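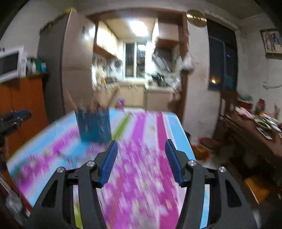
**How do you get both fingers of a two-finger gripper to meet in the middle every time?**

Set both links to the same length, pin-center to pin-center, before you ever touch the software, then zero the encoder with the pads pressed together.

Hi all,

That's the short version of what I ended up doing, and I wanted to get it down before I forget. Longer version below Nizar's message, which is what got me going on this.

> **Nizar Ghanem wrote:**
>
> Mine closes fine when it's empty but drifts left as soon as it grabs anything thick. I've swapped the pads and reprinted one finger. Keerthana thinks it's slop in the pivots. Is there a trick, or do I just live with it? My closed reading was 1,757 last night and I don't know if that's even sane.

Nizar, I'm with Keerthana! I had the same drift and blamed the pads too (the ridged blue ones, which I love, by the way). I took the arms apart on the table after dinner and found one outer pivot screw had backed out a hair. Snugged it, put a tiny dab of threadlocker on it, and most of the drift went away. Don't crank them down though, or the links bind and the motor starts grumbling.

Your 1,757 sounds sane to me. Mine reads 1,744 closed, and after five rounds of open and close it came back to the same number, so I've stopped fiddling with it.

Still stuck on the cable: it rubs on the handle when I twist my wrist. Lakshmi, didn't you route yours inside on the Clatby build? Could you bring it to the shop in March?

Yamuna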